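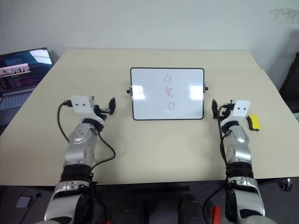
ROBOTS AND HOW THEY LEARN

How Do You Teach a Robot to Wipe a Whiteboard?

By Jui-lin Yen

Wiping a whiteboard is easy, right? You grab the eraser, you rub, and the drawing is gone. You probably don't think about it at all!

Now try explaining it to someone who has never touched anything. How hard should they squeeze the eraser? How hard should they push? What if the board starts to tip over? Suddenly your easy job has a lot of hidden parts, and a robot has to learn every one of them.

At the Gindwood lab in Jirninthorpe, a team is working on exactly this puzzle with a two-armed robot they call Botska. The board gets three red shapes, one on top of another, with a star in the middle. The eraser with the yellow top goes on the table beside Botska's right arm. Then it's Botska's turn.

Learning by copying

For a long time, people told robots what to do with lists of exact steps. Move this far forward. Close your fingers. Move this far left. That works really well in a factory where every part sits in the same spot all day long. But if you slide the eraser over by the width of your thumb, a robot like that will reach for the old spot and grab a handful of air.

So the Gindwood team uses a different way, called imitation learning. Imitation means copying. It's how you learned to tie your shoes, by watching somebody's hands and having a go yourself (and probably making some terrible knots first).

A person guides Botska's arms through the whole job, from picking up the eraser to putting it back down. While that happens, a computer saves what the robot's cameras see and how each joint in the arms is bending. One full turn at the job is called a demonstration. The team recorded 494 of them! People took turns so that nobody's wrists got too sore.

Next comes the training. The computer goes over all those demonstrations again and again, looking for patterns. When the camera view looks like this, the arms usually move like that. Bit by bit it builds a set of rules for itself, which scientists call a policy. Nobody types those rules in. The computer works them out from the examples.

Why two arms?

Look at the sides of the whiteboard and find the two black knobs on the stand. A board standing up on a table can wobble when you push on it, and a wobbly board is very hard to clean. You'd hold it still with your other hand, and you'd do it without even thinking.

Botska has to learn that too. In the demonstrations, the left gripper steadies the board while the right one does the rubbing. A gripper is a robot's version of a hand, and these have two black fingers each. Two fingers is plenty for an eraser!

Getting both arms to work together is one of the trickiest parts of the project. If the right arm starts wiping before the left arm is ready, the board gets shoved backward.

What did they find out?

The team wanted to know how many demonstrations a robot really needs. First they trained Botska with only 40. It could find the eraser most of the time, but it often stopped wiping too soon and left part of a shape behind. With all 494, it kept going until the red was gone much more often.

There was a surprise, too. Some of the most useful demonstrations were the messy ones! In those, the person missed a bit and had to go back over it, so Botska got to learn how to fix a mistake. The perfect ones never showed it that.

Botska still gets muddled sometimes. Drawings close to the edge of the board are hard for it, and so is an eraser that has landed upside down. The team plans to try new shapes in March, along with a different color of marker.

Try it yourself

Get a friend, a small whiteboard and an eraser. Your friend is the robot and has to keep their eyes closed. Draw a star on the board, then tell your friend how to wipe it off using only words. No touching and no pointing!

Then swap places. Did you remember to tell your robot to hold on to the board?

Words to know

Demonstration: one complete turn at a job, saved so a robot can learn from it.
Gripper: the part at the end of a robot arm that holds things.
Imitation learning: learning to do something by copying examples.
Policy: the rules a robot uses to choose its next move.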